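Bratby Community Help > Work and Employment > Changes at the Workplace

Two-arm stations in a kitting room: what should staff be told, and what happens to their duties?

Posted by Silvia Sýkora
Status: Open
Replies: 3

I supervise the kitting room at a contract packing firm in Rudavside. The department employs 16 people over two shifts. Our work consists of assembling small sets of household and play items from loose stock, checking each set against a card, and passing it to the sealing line. Most of the sets are ordered in small numbers, and the contents change often.

In May, management informed the supervisors that the firm intends to place part of this work on stations with two robot arms, supplied under a lease. The supplier's material states that a station can be taught a new set by a member of staff and does not require a programmer on site. The first phase would cover 4 stations. Management has stated in writing that no positions will be removed during the first year. It has not stated what the positions will consist of.

I have been asked to prepare a notice to staff and a proposal for revised duties. I would be grateful for guidance on the following matters from persons whose workplaces have made a similar change.

First, which tasks remained with the packers, and which were taken over by the stations? Second, were job descriptions and pay grades revised before the equipment was put into use, or afterward? Third, how were staff selected for station duties, and was any objection raised by those who were not selected? Several of my colleagues have worked by hand for many years and regard the matter with concern. One has asked me whether she will be expected to "mind a machine" for the remainder of her employment, and I was not able to give her a proper reply.

I should add that our department keeps its own records of errors and returns, and that these are at present quite low. I do not wish to see the new arrangement judged against a poor standard, nor do I wish the existing staff to be judged unfairly against it.

Reply from Tamunoemi Adeyemi
Marked as helpful by the poster

I was responsible for personnel matters at Mudovik when two-arm stations were introduced in the small goods department. I will set out what was done there, including the parts that were not done well.

The division of tasks was less clear than the plan had suggested. The plan provided that the stations would pick and place and that staff would inspect. In practice, staff retained the following: preparing the table before each run, deciding how items should be laid out, clearing items that had been dropped or wrongly placed, all work with soft or tangled goods, and the final check. The stations took over repeated placing of firm items of moderate size. Very flat items and items that rolled were a source of difficulty for the whole of the first period, and the department moved several sets back to hand packing as a result.

Layout deserves particular attention in your proposal. Before the change, each packer arranged the bench according to personal habit, and no one had reason to object. Under the new arrangement, the starting layout had to be agreed upon, written down, and repeated by every operator on both shifts. Experienced packers found this the least welcome part of the change. They were also the people best able to do it, as they knew which goods snag, tip, or hide behind one another.
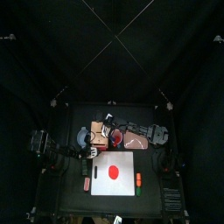 For that reason we created a duty titled "layout lead" and assigned one to each shift. The layout lead decides where goods are placed at the start of a run, keeps the layout sheets current, and has the authority to stop a station. This was recognized in the pay grade from the outset. The remaining station duties were not, and that was an error. Operators were being asked to demonstrate tasks, keep a log, and judge whether a placement was acceptable, while their job descriptions still referred only to packing. A grievance was filed and was upheld. The descriptions were then rewritten and the difference was paid for the earlier months. I would strongly advise that the revision be completed before any station is put into regular use.

As to selection, the department invited all staff to apply and trained every applicant, even where no station was yet available. Training took longer than the supplier had indicated. The log for the first set showed 379 attempts before the department accepted it for use, and of these 162 required a member of staff to step in. These figures alarmed management and reassured the packers, and I mention them so that you may prepare both groups.

With respect to your colleague's concern, I believe that it should be answered plainly. Minding a machine for a full shift is tiring work, and our staff reported more fatigue from watching than from packing. We introduced a rotation under which no person remains at a station for more than two hours without a change to hand work. This should be written into the duties and should not be left to the goodwill of the shift supervisor.

Reply from Zachary Ouellet

In my opinion the poster is giving this more thought than it needs. Our warehouse has had automatic wrapping machines for years and there was no notice, no proposal and no revised duties. People were shown the stop button and they got on with it. If the firm has put in writing that there are no job losses then that should be sufficient. I would ask for the letter to be signed.

Comment from Tamunoemi Adeyemi

A wrapping machine performs one fixed operation. The poster describes stations that staff themselves will be expected to teach, and this is a different duty with different responsibilities. I agree that the letter should be signed.

Reply from Kayode Iyamu

I am a shift representative at Gunn, where similar stations are in use in the sample packing area. I endorse most of the first reply and will add three points from the side of the employees.

The logs should be discussed before they exist. Each station keeps a record of when a person intervened, and on a small team it is simple to work out who that person was. Our agreement provides that station logs may be used to improve the station and may not be used in the appraisal of an individual. It took some effort to obtain this wording – the first draft from management said only that the logs would be used "fairly."

The comparison between hand and station work should be made on the same sets. At our site the stations were first given the easiest sets and the packers kept the difficult ones, after which a report was circulated showing that the stations made fewer errors. The report was withdrawn when the sets were listed beside the results. Your own records of errors and returns will be of great value here, and I suggest that you place a dated copy with your representative now. We asked for a trial of 300 sets by each method, drawn from the same orders, and management agreed to it.

Finally, please state in the notice what will happen after the first year, even if the statement is only that the matter will be reviewed and that staff will be consulted. Silence on this question was the chief cause of resignations in our area. Two of the people who left were among the most skilled packers on the shift, and the stations were the poorer for it, as there was then no one on that shift who could lay out the mixed sets properly.

Comment from Silvia Sýkora

I thank all who have replied. I have placed the rotation limit and the wording on logs in the draft, and I have requested that the job descriptions be revised before delivery of the first station. May I ask Tamunoemi Adeyemi whether the layout lead was also responsible for the final check, or whether this was kept separate?

Comment from Tamunoemi Adeyemi

It was kept separate. The final check is performed by a packer who did not prepare the layout for that run. On short-staffed shifts the station is left idle and the sets are packed by hand.

Last activity: 2026-07-05
Replies to this thread are reviewed by a moderator before they appear.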